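Stornex adds red cube to its stacking block line

Stornex has added a plain red cube to Trandar, its line of stacking and sorting blocks for classrooms and therapy rooms. The cube went on sale in January and is sold singly or in boxes of 10.

Trandar blocks were previously available in 6 colors, none of them a true red. According to product manager Urmila Tiwari, the earlier brick shade was dropped after buyers said it was hard to tell from the brown under warm ceiling lights. "We wanted one strong red with very little shine," Tiwari said. "A glossy face throws back the lamp and the color washes out."

The faces are flat and the edges are cut straight, so the cube sits flush against its neighbors in a row or a tower. Dimensions match the rest of the line, and the new part fits the existing storage trays without an insert.

Awasthi, the regional distributor, has taken a first delivery of 325 boxes. Ramesh Rawat, who handles school orders there, said roughly 31 schools had asked for the color before the price list was out. 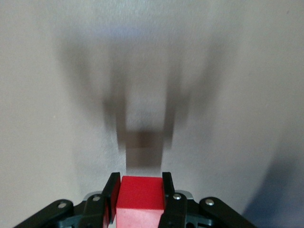

Boxes ordered through Awasthi ship from the Doko warehouse. Schools that already own a full Trandar set can order the red cube as an add-on under a separate part number. The old brick cube stays in the spare parts list until stock runs out.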